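Search this guide Go
Home Visits Permits Briefings Contacts

Billari Visit Register
Section 4: Setting up a bilateral visit file

Applies to release 17 and later. Issued 2023-10-03.

This section covers the creation of a visit file for an incoming or outgoing ministerial delegation, up to the point where the file is released to the protocol desk. Defence procurement talks held during a visit need a linked annex (see 4.4). Head of state visits are handled under Section 6. 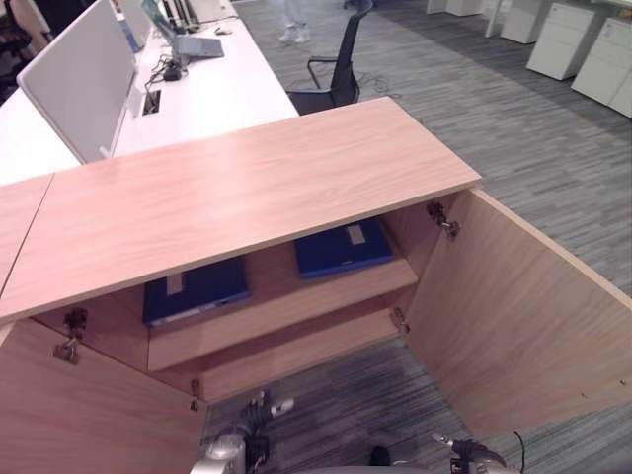
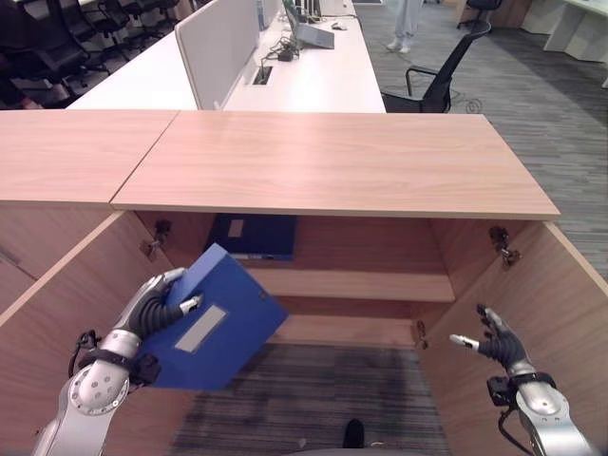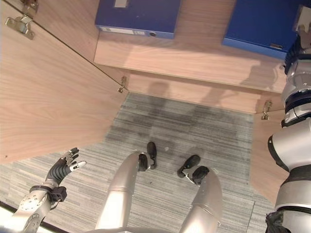

Kiri Paewai, commenting on this section: Please make it clearer that the annex has to exist before the programme is entered. We built a four-day programme first, linked the annex afterwards, and every session on procurement had to be re-entered by hand.

The order of steps in 4.3 and 4.4 reflects the comment. Users of earlier releases should note that the two were previously reversed.

4.1 Before you start

You will need:

- an account with the Desk Officer role or higher
- the posting code of the host or visiting government
- the agreed dates, or a date range marked as provisional
- the name of the principal, exactly as it appears in the diplomatic note
- the classification ceiling for the visit

Note: The classification ceiling can be raised later but cannot be lowered. If in doubt, begin at the lower level.

4.2 Creating the file

1. Sign in and select Visits, then New bilateral.

2. Choose Incoming or Outgoing. The setting is fixed once the file is saved.

3. Enter the posting code. The register fills in the official short name of the country and its preferred language of correspondence. Check both. Short names are taken from the Després table, which is refreshed each December, and a change of name made during the year will not show until then.

4. Enter the principal. Use the family name field for the name by which the person is formally addressed. For a test file, use the supplied entry Semeniuk, Yaroslav — it is excluded from all reports.

5. Enter the dates. A provisional range may not exceed 10 days. A longer visit must be confirmed by the posting before dates are accepted.

6. Set the classification ceiling.

7. Select Save as draft. The register assigns a file number and shows it at the top right of the screen. Quote this number in all later cables.

Caution: Do not put the file number in the subject line of an unclassified email. The prefix identifies the posting.

4.3 Linking a procurement annex

Complete this part if any meeting in the visit is expected to touch on the purchase, loan, gift or licensed manufacture of defence goods. If none is, go to 4.4.

1. Open the draft and select Annexes, then Add.

2. Select the annex type. Three are available:

Type A — general discussion, no goods named.
Type B — goods named, no quantities or prices.
Type C — a draft contract, letter of request or financing proposal will be tabled.

3. For Types B and C, enter each category of goods against the control list. Free text is accepted only in the Remarks field and is limited to 856 characters.

4. Enter the sanctions position. The register checks the counterpart government and any named supplier against the lists in force on the day of entry. It does not repeat the check automatically. Run it again from Tools, then Recheck, on the working day before the delegation travels.

5. Name a reviewing officer. The reviewing officer may not be the person who opened the file.

6. Select Link. The annex number appears beneath the file number.

Note: A Type A annex can be converted to Type B during the visit. Conversion to Type C requires a new annex, and the old one is closed with a cross-reference.

Caution: If the check returns Amber, the file can still be saved, but nothing can be released to the protocol desk until the reviewing officer has recorded a decision. A Red result locks the file. Contact the Lindell help desk and do not open a second file for the same visit.

4.4 Entering the programme

1. Select Programme, then Add day. Repeat for each day of the visit.

2. For each session, enter the start time in the local time of the host city. Times sent by a posting are usually in its own local time and must be converted before entry.

3. Select the session format: plenary, restricted, tête-à-tête, working meal, signing, or press.

4. Tick Procurement against any session covered by the annex. The box is greyed out where no annex has been linked.

5. Add participants. In a restricted session the register warns when the two sides differ by more than one person. The warning may be dismissed if the counterpart has agreed to the numbers in writing.

6. Assign an interpreter. One interpreter can cover back-to-back sessions only when a break is shown between them.

7. For a press session, attach the agreed lines. Where no lines are agreed, attach a holding statement and mark it as such. The register will not accept an empty attachment.

Note: Joint statements are not press lines. Enter them under Documents, with both language versions attached to the same entry. If only one version is ready, set the status to Awaiting counterpart text.

4.5 Checking and releasing

1. Select Check file. Errors are listed in red and warnings in yellow. Each has a code of four digits.

2. Correct all errors. Warnings may stand, but a reason must be entered for each.

3. Select Release. The file moves to the protocol desk queue and becomes read-only for the desk officer.

4. To make a change after release, select Request recall. The protocol desk normally responds the same working day. During a recall the previous version remains in force, including the motorcade and accreditation lists drawn from it.

Common codes

1108 — The principal's title does not match the diplomatic note. Correct the title in the file. Do not amend the scan of the note.

1140 — The visit overlaps another file for the same posting. Permitted for separate delegations; enter the other file number.

2031 — Procurement session without a reviewing officer. Return to 4.3, step 5.

2036 — Sanctions check more than five working days old. Run Recheck.

3302 — Document set too large. The limit is 2,474 pages for a single file, counting both language versions. Move background papers to the reference library and leave a pointer.

4.6 Roles on the training system

The training system is loaded with four accounts. Passwords are issued by the Clellstead training centre.

Desk officer: B. Wanyama
Reviewing officer: G. Umali
Protocol desk: N. Golestani
Read-only: visitor

Files on the training system are erased every Sunday night. Material above the unclassified level must not be entered there, even for practice.

Next: Section 5, Accreditation and credentials
Previous: Section 3, Posting codes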